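Caring for Football Gear Between Games

Posted January 19, 2024 by Giang Trình

Most game jerseys are polyester, and polyester holds on to sweat. Wash them the same night if you can. Turn each one inside out, use cold water and half the detergent you think you need, and skip the fabric softener. Softener coats the fibers and the smell stays in.

For grass stains, dab on white vinegar mixed with an equal amount of water, leave it 15 minutes, then wash. Red clay is different - let it dry completely and brush it off before any water touches it.

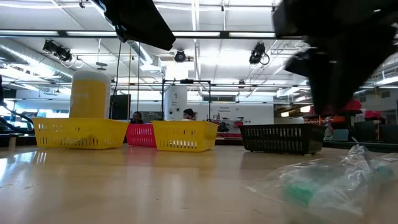
Pants go in after the pads come out. Check every pocket, including the tailbone one. Knee and thigh pads can be washed by hand in the sink with dish soap, rinsed twice and stood on edge to dry.

Helmets never go in the machine. Wipe the shell with a damp cloth and mild soap, and do the same with the inside padding. Don't use solvents or bleach on either. Check the chin strap snaps while you're at it. We had one give out in March, during spring practice, and the Brommont store had no spares. 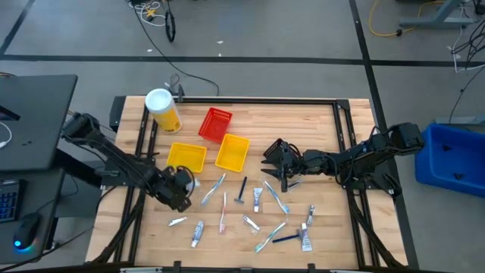 Mouthguards need cleaning after every use. Rinse in cool water, brush, rinse again and let it air dry before it goes back in a vented case. An ordinary toothbrush like the white-and-blue one does the job, but keep it for the mouthguard only. Hot water will warp a boil-and-bite guard, so keep it out of the dishwasher.

Cleats: knock the mud off outside, pull the insoles and stuff the shoes with newspaper. Change the paper after an hour. Keep them away from heaters - the glue lets go.

Leave the bag unzipped overnight. Once a month, empty it and wipe out the bottom.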